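April 2, 2022

Up before six and could not get back to sleep, so I finished the translation of the second letter before breakfast. It is the one Martti Kinnunen wrote to his sister from Oritstead in his first winter there. My Finnish is good enough for the weather and the price of boots but not for his handwriting, and I had been stuck for a week on one word in the third paragraph. I had it down as something to do with a roof. Sirkka Heinonen looked at the scan last night and wrote back that it is a dialect word for the crust on old snow. The whole paragraph makes sense now. He was walking to work on top of it.

That leaves eleven lines of the third letter, the one with the water stain, and then the short ones.

Rain until ten. Went into town for printer paper and stamps and came back with paper, stamps and a second-hand road atlas I did not need. Post office queue out of the door. The woman at the counter said the price of stamps goes up on Monday's notice, or had gone up already, she was not sure which, so I bought a book of second class and left it at that.

Spent the rest of the morning on the family tree. I had two Harju farms mixed up, which explains why the great-grandfather seemed to have been born in one parish and christened in another on the same day. There is an upper Harju and a lower Harju, and our people were at the lower one. I have crossed out a good deal. The parish book has an entry number, 2,146, against his name, and I have written it inside the cover of the blue notebook so that I stop looking it up.
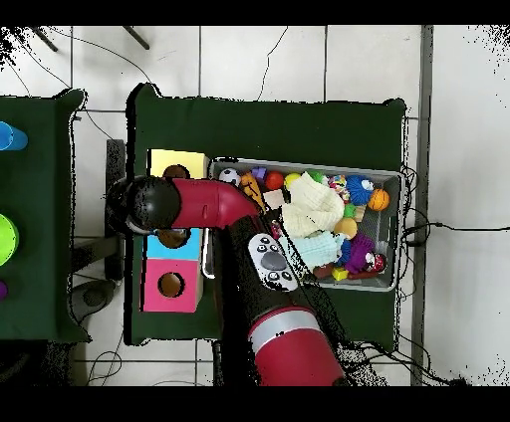
Soup for lunch, the last of the leeks. Then I rang the record office about the mill wage books. The man was helpful but could only tell me that the ones they hold begin after Martti had left the mill. The earlier books may have gone to Plondadis with the firm's other papers when it was sold. I have an address for them and nothing else. Wrote a letter, read it over, took out the paragraph where I explained the entire history of the family, and posted it at the box on the corner before the last collection.

I am trying not to expect much. When I wrote to the museum it took them until July to answer, and then it was to say they had nothing. The cost of copies bothers me as well. If it comes to a full set there could be nearly 400 pages, and I would have to choose. I would start with the winter months, when he says in the letters that he was put on nights.

Knee bad on the way back up the hill. I have not been doing the exercises. Did them tonight, once through, holding on to the sink.

My brother phoned at teatime. He has found the tin with Grandmother's photographs, which we both thought had gone in the move. He says most have nothing written on the back. One has "Prorkis" in pencil and he wanted to know if it was a person. I think it was the boat, as she used to talk about the summer they went out on the Prorkis and someone lost a shoe over the side. He is going to put them in a padded envelope, though I would sooner fetch them myself. We left it that I would go over when the trains are running properly again. It would be 30 pounds return, or less if I go early.

He also wants to know when he can read the letters. I told him he could have the first two now and the rest when they are done. He asked if there was any money in them. There is a little, as it happens. Martti sent ten shillings home twice and complained both times about the cost of sending it.

Typed up the second letter after supper and emailed it to Sirkka for checking, with two queries. Fish pie, peas. Bins are out. Must remember to ring about the gutter.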